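Islow – jeu de démonstrations « petit déjeuner »
Version du 29 juin 2021
Contact : Jamshid Jalali, atelier Hoarau

Bon, je me décide enfin à rédiger ce fichier, vu le nombre de questions reçues depuis mai !

Contenu
165 épisodes téléopérés, répartis en 8 sessions. La tâche de base : prendre du pain grillé et un œuf au plat, puis les poser dans l'assiette bleue du milieu. Les consignes varient (un toast, deux toasts, un œuf sur le toast...) et chaque épisode a la sienne, en français, dans consigne.txt. Les cubes de couleur restent sur la nappe, ce sont des distracteurs – aucune consigne ne demande d'y toucher.

Quelques vues 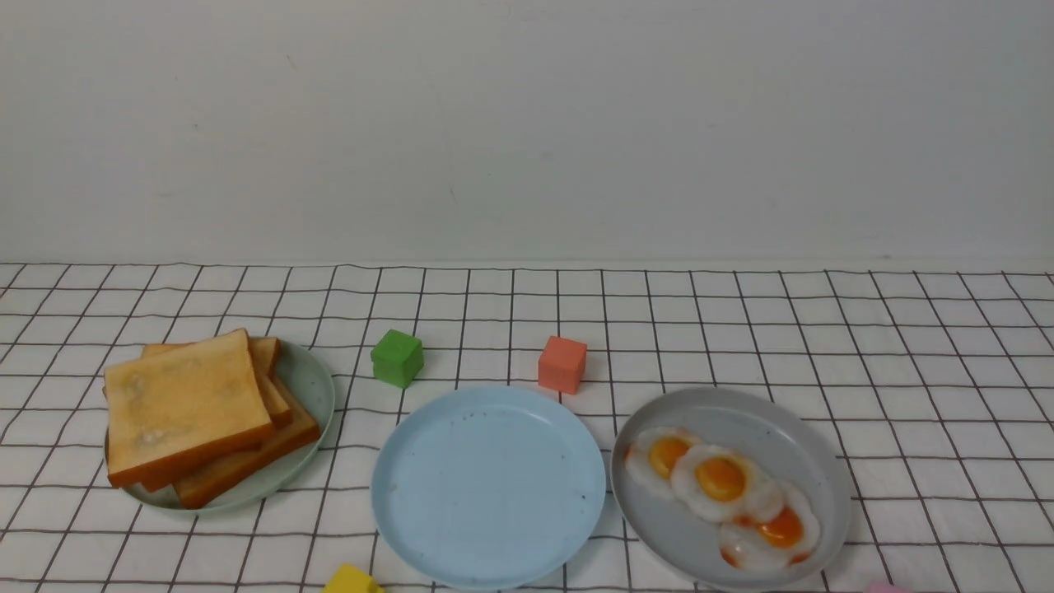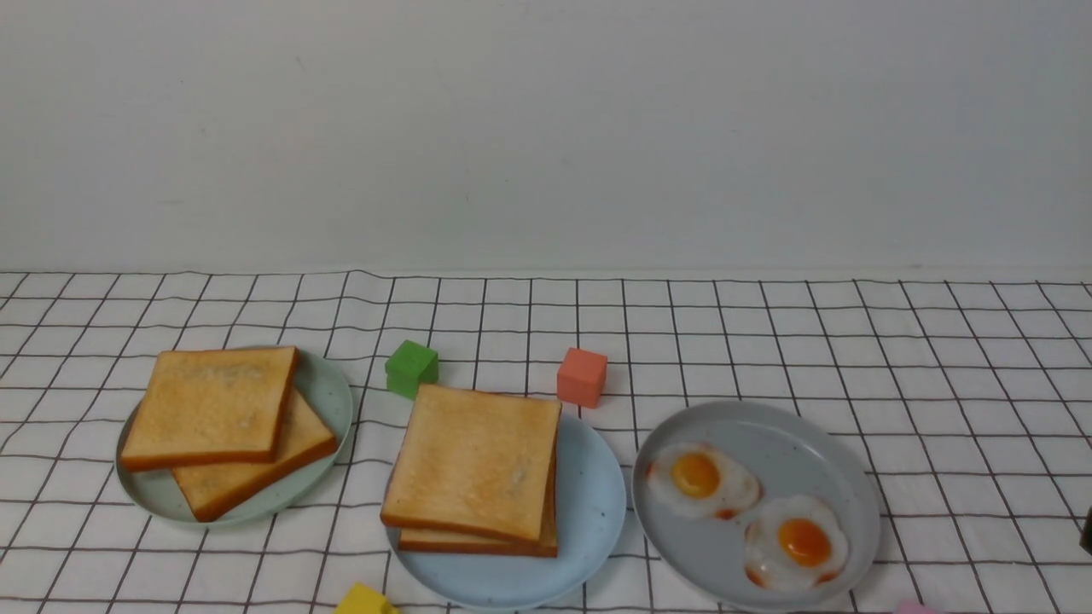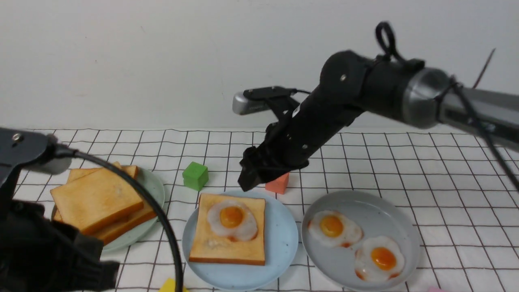
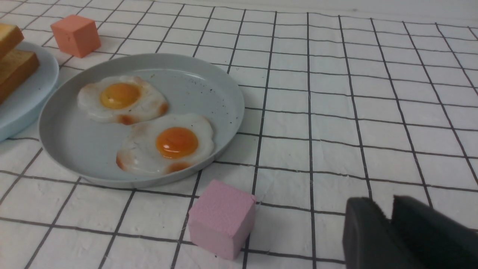 Nappe quadrillée, toasts et œufs au plat ; la dernière vue est prise au poignet.

Format
Un dossier par épisode : les vidéos, les positions articulaires et l'état de la pince. Les horodatages sont alignés sur la caméra de tête. Si vous passez par le lecteur Nilerbridge, prenez la branche trarnby, l'autre inverse les canaux de couleur (j'y ai laissé une matinée).

Ce qui coince
Dans 4 épisodes, la vue du poignet manque au début. Je les ai gardés, avec le champ « partiel » à 1. Les épisodes ratés sont là aussi, étiquetés à part, et franchement je vous conseille de les regarder avant d'entraîner quoi que ce soit !

Découpage
Les 3 dernières sessions servent au test. Merci de ne pas les mélanger au reste, sinon on ne pourra plus comparer nos chiffres.

À faire
Relire les consignes de la session 2, il y traîne des fautes de frappe.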